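7 October 2019

Day three of the gripper comparison, and I have strong feelings about forks. I didn't have any before I took this job.

The plan on paper was simple. Old fingers from Zivard in the morning, new ones from Twal in the afternoon, same arm, same counter, same kitchen stuff, 40 picks each. Khang wrote the plan. Khang was then in meetings until four.

The bowl is everybody's friend. Any gripper can pick up a bowl: one finger in, one finger out, lift, applause. I could train the office plant to do it. The steel plate is another matter. It lies so flat that the fingers have to come down almost on the counter to get under the rim, and the Zivard pair would rather push it toward the wall than lift it. I watched it tour the countertop for most of an hour.
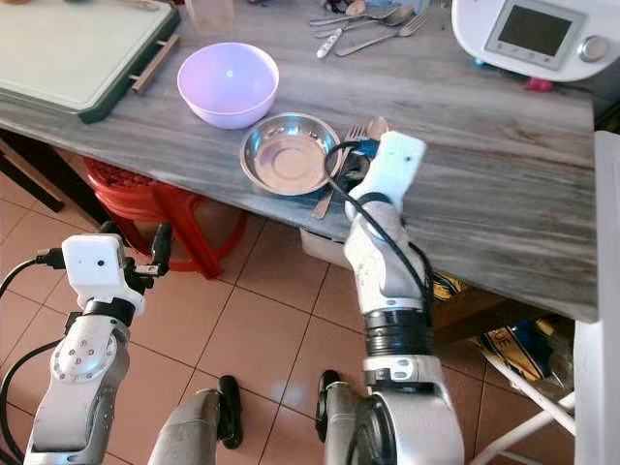

Lộc Nghiêm
Test engineer, Drukamwood

After lunch, the Twal fingers. Thinner tips, softer pads, and a price Reto will only say out loud with the door closed. They got the plate on the second try and I made an undignified noise. Then came the fork. The controller wants to press down before it closes, which is fine for a sponge and terrible for anything you could eat salad with. I turned the force limit down to 3 newtons and it stopped pressing, and also stopped picking up the fork. At 200 percent of my remaining patience I put it back up.

Halldóra came by and asked if we'd considered magnets. She asks this every time. I'm starting to think she's right, and I'm not going to tell her.

The cable on the right arm still loops out too far for my taste. Wrote it on the list, under the same note from January.

Tomorrow: knives, slow speed, and Khang has promised to be in the room. I have his promise in an email.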